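Workshop Notes: Two-Arm Build Enters Its Handling Stage

The members' workshop at Lisalow is pleased to report that the two-arm robot project, begun last winter under the working name Clenar, has moved from assembly to handling practice. The project is led by Svenja Kuster and Konrad Moser, with wiring and software by Ho-yin Wan. It remains a shared-workshop effort, carried out in members' own time and with the tools available on the premises.

Assembly took longer than the group had planned. The cable runs were laid out twice, and the mounting of the right arm was revised in April after the wrist was found to sit slightly out of line with its counterpart. Members who attended the spring open evening will recall that the arms could then hold a position but could not yet work together on a single object. Coordinated movement was achieved in June, and the group has since logged more than 60 hours of supervised operation.

The present stage concerns soft and irregular goods. Rigid blocks, which served for the first trials, give a gripper a predictable surface. Padded and strapped articles do not, and the group considers them a better measure of whether the arms can share a task – one side steadying while the other works. A set of 14 practice articles has been collected from members' homes, and each is attempted in several positions before the settings are changed.

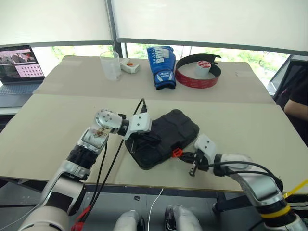

Both grippers at work on a black padded case, with further articles along the back of the table.

Each session is recorded and reviewed at the bench on the same afternoon. Mr. Wan keeps a log of every attempt, including those stopped early, and 190 entries had been made by the end of July. The log is kept in the blue binder beside the parts cabinet and may be read by any member. It should not be taken out of the building.

The group wishes to thank Fabian Trummer for his help with the control software and Tahsin Bhattacharjee for the loan of a bench power supply, which has now been returned. Replacement gripper pads are on order from Eberhard. Until they arrive, sessions will be limited to light articles.

Members are reminded that the area around the table is reserved from 4 p.m. whenever a session is posted on the board. Visitors are welcome to observe but are asked to remain behind the floor marking while the arms are powered, and to leave the emergency stop within reach of the operator. Members who wish to take part in the sessions should speak with Ms. Kuster. A short introduction to the controls is required beforehand and will next be offered in September, together with the group's visit to the Poltine workshop.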